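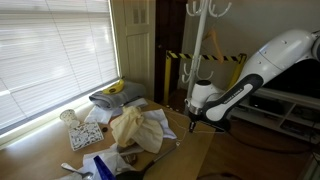
Titilayo Balogun wrote to me in April to say that she had liked the second book, that she had read it in two sittings, and that she would like to know why I had killed the ferryman in the first one if I was going to miss him so much in this.

Start with that. Read it out slowly. Wait for the laugh, and if there isn't one, carry on as though there wasn't meant to be.

So, tonight: how to write the middle book of a series. I've written one, which makes me an expert by the standards of the Binley Library autumn programme. Thank Shiyu for the invitation. Thank her again for the chairs.

THE FERRYMAN

Short recap for anyone who hasn't read Lotport. It's a crime novel set in a harbour town where the customs officer is the crook. The ferryman, Gomier, knows everything and says very little, and I drowned him on page 30 because I needed a body and he was nearest to the water.

At the time I had no idea there would be a second book. My publisher hadn't either. Then Lotport sold 3000 copies, a figure which in my corner of the trade gets you a phone call and a sandwich, and over the sandwich I was asked what happened next.

I said I had it all planned. (Pause. Look at Chaminda if he's come. He edited it and he knows.)

WHAT A SECOND BOOK HAS TO DO

It has to make sense to someone who picked it up at a station without reading the first. It also has to avoid boring the people who did. These two groups want opposite things from chapter one and will both write to you.

My first attempt had a chapter in which two policemen told each other the plot of Lotport over breakfast. They had both been there. One of them had been shot in it. Chaminda wrote in the margin, "Does he not remember?"

What I do now is let the old story in only when somebody wants something from it. The widow wants the boat back, so we hear about the boat. If no character has any use for a fact, the reader can wait for it, and a good many readers will never notice it's gone.

Read: the widow on the slipway, from "She had brought the wrong key". Stop before the swearing if there are children in.

KEEP A LEDGER

I didn't. Write down eye colours, the names of dogs, which leg. My detective limps on the left in Lotport and on the right in the sequel, and I've had letters from a retired physiotherapist that I can only describe as firm. Somtochukwu Eze copy-edited both books and caught a church that had moved across the river. She asked politely whether I wanted to keep the church or the river.

Mine is a school exercise book now. Somebody in the questions will ask about software. Say I'm sure it's very good.

THE VILLAIN PROBLEM

If he got away at the end of book one, he has to be cleverer in book two, and so does whoever's chasing him. By book three they're all geniuses and you can't keep up with them yourself. I got round it by making my crook tired. He's older, he's rich, his knees hurt going up to the customs house. He makes mistakes from laziness, and I found I could write those with some authority.

Tamunoemi Ezeani disagreed with me about this on a panel and she may have been right. She thinks a villain who slows down lets all the air out. Give her side properly, don't do the voice.

NUMBERS, IF TIME

I write 1000 words a day, except on the days when I don't. The first draft of the sequel came to 679 pages in double spacing. A fair part of it was weather. Skip this section if the tea has gone out already.

THE TITLE

It was called Nagano for two years. Nobody goes to Nagano in it. The crook was meant to flee there, then I looked up what the flights cost and had him stay at home. Everyone involved had grown fond of the name and there was a sulk when it went. Don't tell them the other titles we tried.

BACK TO THE FERRYMAN

What I wrote to Titilayo was that I miss him too, and that every scene on the water in the new book has a gap in it where he ought to be standing. I tried giving him a brother. The brother was Gomier with a moustache, and he lasted four chapters.

He does get one page in book three, as a younger man, in a letter. Read it if they've been nice. It's the loose sheet in the back of the folder, and the second paragraph has changed, so use the pencil version.

Questions. Repeat each one for the back row. Books are on the table by the door, cash or card, and Shiyu has the card machine.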